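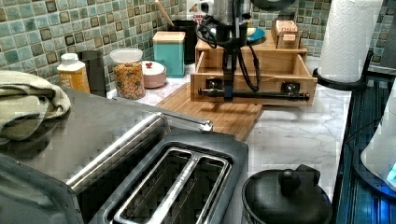
The drawer at Kisurau, end of the counter, open as usual.

Bonifacio Montoya had wanted a kitchen with a mosaic wall since he was a boy, and at seventy he finally got one! Small square tiles, green and teal and a blue-grey like wet slate, with beige and brown mixed in among them. He stood in the doorway with his coat still on and laughed out loud.

"You haven't even looked at the bedrooms," said Thanasis, who was carrying the heavy box.

"Bedrooms are for sleeping. Look at this!"

By teatime the marble-look top had vanished. The toaster went next to the big steel appliance, the black pot went next to the toaster, and somebody threw a towel down on the steel and left it there. Bonifacio adored all of it. He had lived for 15 years above the shop in Andlow with one shelf and a gas ring, and he couldn't get over having a place to put things down (and then lose them behind other things).

Last out of the box came the little wooden drawer unit. It had been his sister's. She had kept string in it, and stamps, and the recipe for the almond cake that everyone in the family claimed to know by heart and nobody could bake.

He set it down on the end of the cutting board and pulled the bar handle. The drawer slid out beautifully.

"Empty," said Thanasis.

"Of course it's empty. I emptied it for the move." Bonifacio frowned. "I put everything in an envelope. A brown one. And I put the envelope somewhere very, very safe."

They looked in the coat. They looked in the pot, which made Thanasis giggle, and under the paper towels, and in the box again. Outside the October light was going and the gulls were making a tremendous racket over the harbour.

"We could just make toast," Thanasis said.

"We could make wonderful toast!" said Bonifacio, and went off to find the bread — he was almost sure it was in the bathroom, with the lamps.

He left the drawer open. It looked friendlier like that, he thought, as if it was waiting to be handed something. Halfway down the hall he stopped and put his hand inside his left boot.

"Thanasis," he called. "How many almonds have we got?"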